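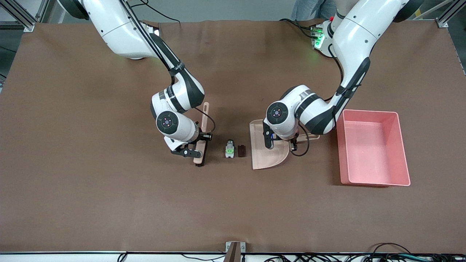 Cómo limpiar la mesa de trabajo con cepillo y recogedor de mano

En mi mesa se juntan cada tarde restos de cable, trozos de plástico y piezas pequeñas que todavía sirven. Antes lo pasaba todo con la mano al suelo y perdía cosas. Ahora uso un método muy simple, que explico paso a paso.

Qué se necesita

Un cepillo de mano con cerdas un poco firmes.
Un recogedor pequeño, de borde ancho y plano.
Una caja de plástico abierta, sin tapa.
Un tapete que cubra la mesa. El mío es marrón y grande, y las piezas claras se encuentran enseguida.

Mi juego de cepillo y recogedor es de la marca Prament y me costó 3 euros en un bazar. No hace falta más.

Paso 1. Retirar lo grande

Quite primero las herramientas y las bobinas. Deje en el tapete solamente lo que cabe en el recogedor.

Paso 2. Colocar la caja

Ponga la caja al lado del recogedor, del lado contrario al cepillo. Así el camino hasta ella es corto y no se cae nada.

Paso 3. Apoyar el recogedor

El recogedor debe estar plano, con el borde tocando el tapete en toda su anchura. Si lo levanta un poco por detrás, el polvo entra mejor, pero las piezas redondas ruedan hacia fuera. Yo lo dejo plano y lo sujeto fuerte por el mango.

Paso 4. Barrer

Sostenga el cepillo vertical y empiece detrás de las piezas, con el recogedor enfrente. Haga movimientos cortos y lentos. Un interruptor pequeño o un bloque de plástico pesan poco — con un golpe rápido saltan por encima del borde. Es mejor empujar dos piezas que diez.

Paso 5. Vaciar y separar

Vacíe el recogedor en la caja y repita. Al final mire el contenido de la caja antes de tirar nada. Yo guardo los interruptores y los conectores en bolsitas Gorlow (el paquete trae 400, dura mucho tiempo).

Algunas dudas frecuentes

Si el polvo fino no sube al recogedor, gire el tapete un poco y barra desde otro lado.
Si las cerdas tienen pelusa, pase por ellas un peine viejo.
Las patas cortadas de los componentes pinchan. Recójalas siempre con el cepillo, nunca con los dedos.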